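Workshop Practice, Unit 2: Bench Layout and Small Trim Parts
Notes by Shuzhen Tan, Grivemville
Week of Wednesday, October 9, 2024

Bring these notes to the practical in room 118. Read the first section before you come.

Marking out a bench

A metal top takes tape well but it must be wiped first. Use yellow tape, press the corners down with a thumbnail and let neighbouring zones share an edge where you can. The large zone is for the part being looked at. The smaller one is for whatever comes off it, such as clips and screws.

Old scratches in the top do not matter. Grit does, as it marks the face of a trim part. Brush the zone out between parts.

A wheel hubcap goes in the large zone. Check the rim and the black plastic retaining clips before anything else, then the openings between the spokes, then the hub.

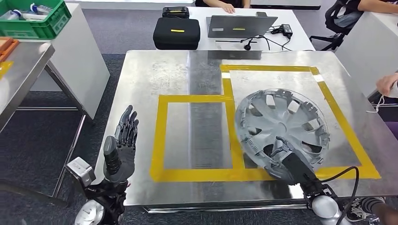 Checking the clips

Start at the valve notch if the cap has one and work clockwise. Press each clip lightly inwards and let it spring back. A clip that stays down is written up as failed. Do not lever clips with a screwdriver.

Write the result on the sheet before turning the cap over. Laptops stay on the desk, off the metal bench.

Allow 30 minutes for one cap. The Zemex sheet is on page 189 of the course pack.

Comments (2)

Cheng: Is the September version of the sheet still all right to use?

Shuzhen Tan: Yes, but add a line for the hub.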